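Forum Automatisation et robots > Normes et bonnes pratiques
Sujet : Main à quatre doigts et opérateur sur la même table, quelle règle chez vous ?

Tulitz
18/08/2019
Bonjour à tous. Je m'excuse d'avance pour mon français, ce n'est pas ma langue maternelle. Je dois écrire la consigne de poste pour notre cellule Datow et je voudrais votre avis. Le travail est la manipulation d'emballages souples et de bouteilles par une main robotisée, avec une personne qui présente les objets. Notre projet de consigne dit ceci : la personne peut garder les doigts sur le tapis pendant l'approche, si la vitesse est limitée et si la main travaille paume vers le bas. Un collègue trouve que c'est trop permissif. Moi je ne suis pas sûr.

Je mets une vue du poste pour que vous compreniez les distances.
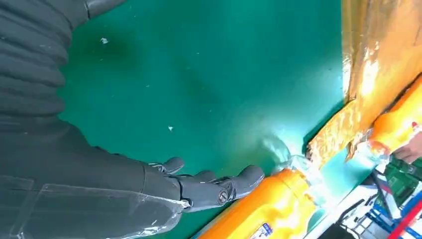

Cahier de consignes, n° 3, p. 15

Le texte de cette page n'est pas encore validé. Mes questions sont les suivantes. Est-ce que vous acceptez une main humaine près de l'objet quand les doigts du robot sont déjà en extension ? Et est-ce que vous autorisez deux bouteilles couchées en même temps, presque bout à bout ? Chez nous le doigt le plus long va vers la première, et la personne est à côté de la seconde.

Chiba
Bonjour. Pour moi la réponse est non aux deux questions. La vitesse limitée est une mesure parmi d'autres, elle ne remplace pas l'analyse de risque. Il faut regarder la force au contact, et surtout le pincement entre deux phalanges. Une main articulée a beaucoup plus de points de pincement qu'une pince parallèle, et l'ISO/TS 15066 demande de considérer aussi l'outil et la pièce, pas seulement le bras.

Autre chose, je vois un film plastique transparent autour du bas de la gaine. C'est prévu dans votre consigne ? Un film froissé peut se prendre dans une articulation. Chez nous, toute protection ajoutée doit être inscrite dans la fiche de l'outil, avec la méthode de fixation.

Tulitz
Merci Chiba. Le film n'est pas dans la consigne, vous avez raison, je vais l'ajouter avec un contrôle avant chaque série. Nous faisons 324 prises par série, donc le contrôle ne prend pas beaucoup de temps en proportion.

Tikik
Je ne suis pas d'accord avec Chiba sur le premier point. Si on interdit toujours la main de l'opérateur, il va tenir l'objet quand même, mais sans règle. J'ai écrit une consigne semblable il y a deux ans et l'interdiction totale a été respectée jusqu'en février, pas plus. Après nous avons choisi une distance minimale marquée sur le tapis et une pédale à maintenir enfoncée. Quand le pied se lève, le mouvement s'arrête. Nous avons passé 1 000 cycles d'essai avec cette solution avant de signer.

Par contre je suis d'accord pour les deux bouteilles. Un seul objet rigide à la fois dans la zone. L'emballage froissé, de couleur dorée, je le sortirais aussi quand on travaille sur les bouteilles. Il brille beaucoup, et si vous avez de la vision cela peut compter.

Chiba
La pédale est une bonne mesure, mais ce n'est pas la même chose que ce qui est écrit au départ. « Vitesse limitée et paume vers le bas » ne protège personne contre la fermeture des doigts. Et 1 000 cycles d'essai, cela prouve la fiabilité de la fonction, pas l'absence de risque.

Je regarderais aussi le coin en bas à droite, hors du tapis. Il y a des câbles noirs en boucle et une carte électronique verte tout près de la zone de travail. Chez nous cela serait une remarque à l'audit. Les câbles dans une goulotte, la carte dans un boîtier fermé.

Tikik
Pour la carte, oui, sans discussion. Pour le reste, nous ne serons pas d'accord et ce n'est pas grave.

Tulitz
Merci à vous deux. Voici ma nouvelle version, je la recopie comme elle est :
Un seul objet rigide dans la zone de prise.
Doigts de l'opérateur derrière la ligne dès que la main robotisée descend.
Commande à action maintenue pour toute présentation manuelle.
Film et gaine contrôlés avant la série, fixation notée dans la fiche.
Câbles et cartes hors du poste ou sous capot.
Je n'ai pas encore de valeur pour la distance de la ligne. Tikik, est-ce que vous pouvez me dire comment vous avez calculé la vôtre ?

Tikik
Temps d'arrêt mesuré avec la charge maximale, et ensuite la formule de l'ISO 13855. Prenez bien la mesure avec la main ouverte, doigts tendus, parce que la longueur change. Je vous envoie ma feuille de calcul en message privé ce soir.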